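Music Writing Workshop
Handout for Session 7: Reviewing a Record When You Only Have One Night

Hi all, Brenda Blackburn again. A few of you asked me to type up what I said last time about fast reviews, so I've done that and added the bits I forgot (there were a lot of bits I forgot). Bring this with you, and bring headphones.

Our listening record for the week is Foron, the second album by the band Corno. I picked it because it's a tricky one! It has nine tracks, two of them are instrumentals, and it changes its mind halfway through about what kind of record it wants to be. You won't all like it. I went back and forth on it for a month and I'm still not sure about the closing track.

First listen

Put the notebook away. I mean it. I know you want to write down the first clever thing that pops into your head, but the first clever thing is usually a comparison to some other band, and then you're stuck with it for the whole review. Play the album straight through, in order, at a normal volume. Do the dishes if you like. When it's over, write down whichever songs you can still hum, and stop there.

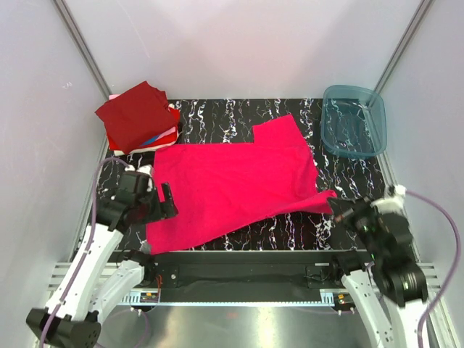 When I did this with Foron I could hum two songs, and one of them was the one with the accordion, which I'd have sworn I disliked. I put that in my notes, and it ended up being my second paragraph.

Second listen

Now you take notes, and you take them by track, with times. Something like "track 3, 2:10, drums drop out, guitar keeps going, nice." They don't have to be sentences. Mine look like a grocery list that fell in a puddle. The times matter a lot more than you think they will, especially at midnight when you want to check whether the key change comes before or after the bridge and you can't face playing the whole song again.

Things I listen for on this pass: where the voice sits in the mix, whether the bass is doing anything besides following the guitar, how songs end (fade, hard stop, a bit of studio chatter), and what happens in the gap between one track and the next. Corno run the fourth track right into the fifth, and if you've got shuffle on you'll miss it completely. Please turn shuffle off.

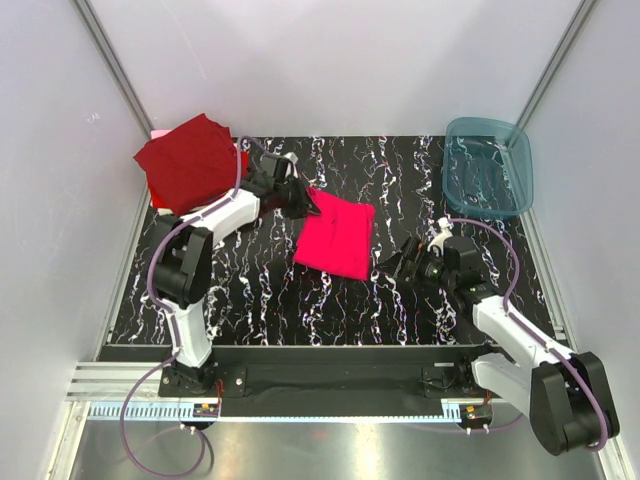 Lyrics are where I see the most trouble. Quote one line, two at most, and make sure you've got it right. If there's a lyric sheet, use it. If there isn't, and you can't make the words out after three tries, pick a different line. One year a student built a lovely, long argument on the word "harbor," and the singer was saying "hard, but."

Writing the thing

Your word limit is 381. Yes, it's an odd number. It's the size of the hole on the page that my first editor used to give me, and I've kept it for this class ever since out of pure stubbornness. Go over by 20 and I'll start cutting from the bottom, exactly the way she did, so don't save your best sentence for last!

Open with the music. Please don't give me the band's hometown, how they met, or who left before the second album. That can go in paragraph three if there's room. I'd rather have one sound, described so I can hear it, than a whole biography.

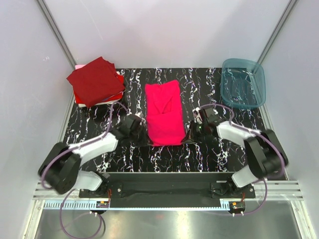
Pink fabric and a stack of folded clothes on a marble-patterned black tabletop.

A word on adjectives. "Lush," "haunting" and "soaring" are all on vacation until the end of June. If you want to say a string part is lush, tell me how many players it sounds like and what they're up to. Benítez, who produced Foron, likes to stack the same violin line over and over with tiny timing differences, so it comes out thick and a bit seasick. You can say that! "Thick and a bit seasick" would get a check mark from me.

And have an opinion. I got a pile of drafts last time that were so fair and so balanced I couldn't tell if the writer had enjoyed a single minute. You can be kind and still say that side two drags. (It does drag. Track seven is six minutes long and has four minutes of ideas.)

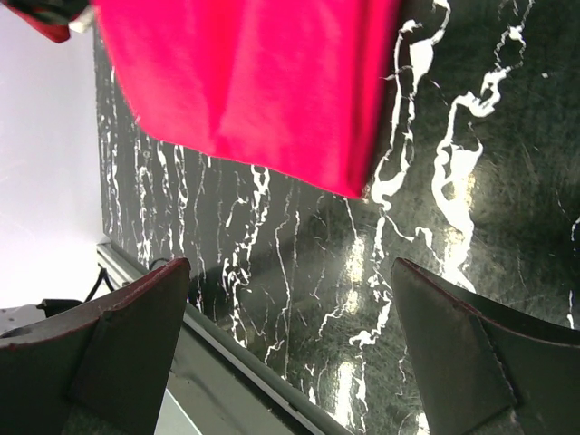
Arts Writing Program, Evening Division

For the live review option

Some of you would sooner write up a show than a record, and that's fine by me. The Zakevix holds 702 people and has a decent balcony, so stand downstairs for half the set and upstairs for the rest, and note how the sound changes. Write down the set list as it happens. Don't film anything, you'll never watch it.

The same word limit applies. Mention the opening act, even if it's only one sentence, and spell everybody's name correctly.

Due May 23, 2022, on paper, double spaced, with your second-listen notes stapled to the back. I read the notes too, so don't tidy them up.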